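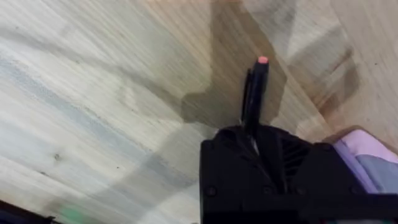 Local channel fee: rechecking the Himex poll

Still don't buy the headline number. Himex says 75 percent of Fallis households would accept a monthly charge on the cable bill to keep the council meetings on air. Read their question again. It asks whether people "value open government" and only then brings up the fee, with no dollar amount. I'd say yes to that too.

Sample is 700 on the cover page. In the back tables the fee question has a base of 270. No note on who got dropped or why. Wrote to them in May, got the brochure again.

Also no split between cable homes and everyone else -- and the ones without cable wouldn't pay a cent.

To do before we quote any of this:
- ask for the full script, with question order
- find out if the calls were all landline
- pull the old Halonen report and see if its wording was any better (doubt it)
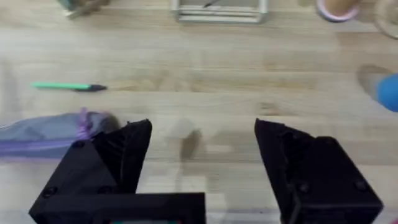
GANDSTEAD, July 2019

Ran our own short version by phone. Two wordings, half the list each: one copies Himex, the other names the fee up front and says the council could pay for the channel out of general funds instead. Only about 30 usable answers so far, so no percentages in this book, please. Support looks softer on the second wording, but a handful of calls could flip it.

One problem is ours. Several people thought we were calling from the cable company and hung up. Change the intro line before the next batch, and keep the old calls in a separate file.

Halonen report is missing its appendix. Requested a copy from the Fallis clerk's office.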